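The Kitchen Table Always Wins

Ngân Đoàn bought a desk in August. It came from Salgado in 32 pieces, and it now holds up a fern. She runs her bookkeeping business from the kitchen table, same as before, with the pepper mill serving as a paperweight.

I understand completely. My own table has hosted tax returns, a sick cat, two jigsaw puzzles and the occasional meal. We eat on the couch, hunched over like people waiting for a bus.

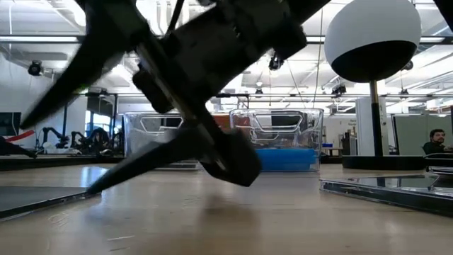 2 min read

The furniture trade has been trying to fix this for years. Stinby will sell you a fold-down writing shelf for $243, or $324 with a drawer. I tried the one with the drawer. Inside a week the shelf was buried in mail and I was back at the table, moving the butter to make room for the laptop.

Đoàn blames the light. Her kitchen gets the morning sun and the spare room gets a view of the neighbor's recycling. "Also, the coffee is in here," she says, and I suspect we could have started with that.

Her mother did the books for a shoe store in Jekham the same way, and cleared the lot into a roasting pan at six every evening so dinner could go down. Đoàn still has the pan. It lives on top of the fridge, full of receipts, and she has to borrow one whenever she wants to roast a chicken.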